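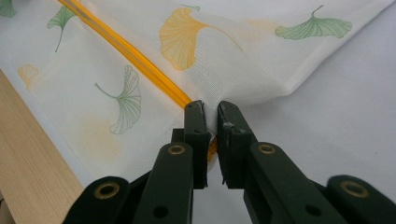
EQUIPMENT & BUDGET

Gripper money: what's in, what's out
By Imelda Tan – June
Home | News | Lab Floor | Purchasing | Archive

Quick one before the budget sheet closes. Requests for the next round are due to Calum Tennant by 5 p.m. on the last working day of the month, and he means it this time.

Biggest line is hand-held grippers. We have 2 pairs in regular use and both are getting tired. Scuffed fingertips, mostly, and one linkage that has gone a bit sloppy at the pivots. Nivaldo Seixas wants replacement finger sets before anything else – cheap, quick to fit, and he can swap a pair over lunch. Stendon quoted 2,174 for a full new pair with mounts and cables. Bittencourt came in lower but without cables, so not really lower once you add it up. Bosik have not answered. Will chase.

Why it matters now: the cloth and bag tasks. Rigid stuff is fine with worn tips. Thin mesh is not. The zip bags with the ginkgo leaves have been the hard case all spring, you need a clean pinch on one layer or a fold and the old tips slide. Archie Yule has asked for softer pads on at least one pair so we can compare. Approved in principle, no part number yet. Archie pls send.

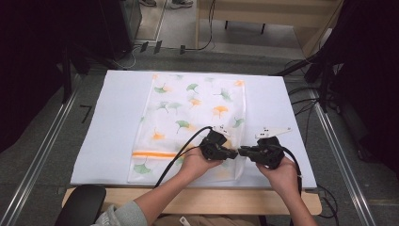
Both grippers at the right edge of the zip bag, white board on the table.

Second line, cables and floor. Every operator has said the same thing, the cables are in the way. Asking for sleeving, longer leads and a decent stock of floor tape. Small money. Kátia Lacerda is also pricing an overhead cable arm from Dredness but that one probaly slips to the fall, depends what is left after the grippers.

Third, consumables. Zip bags, 20 more, mixed sizes. Same print if the shop still has them, otherwise plain plus a couple of patterned ones. Also a second white board for the table – the one we have is fine but there is no spare.

Not in this round: the new arm. Sorry. The quote is good for nearly 10 weeks, so there is time to come back to it, but it needs its own case with service costs and training hours in it. Don't send me the brochure again, I have teh brochure.

If your request is not on the list above, send item, supplier, unit price and who will use it. One line each. Anything without a price gets parked. Shipping goes in a seperate column, please, last round it was buried in the unit cost and Calum had to redo the whole sheet.

Questions to me or Kátia, mornings are best.

Recent items
Spare fingertips: where they are kept
Booking the table for two-handed tasks
Bosik service contract, renewal notes
Cable returns, spring list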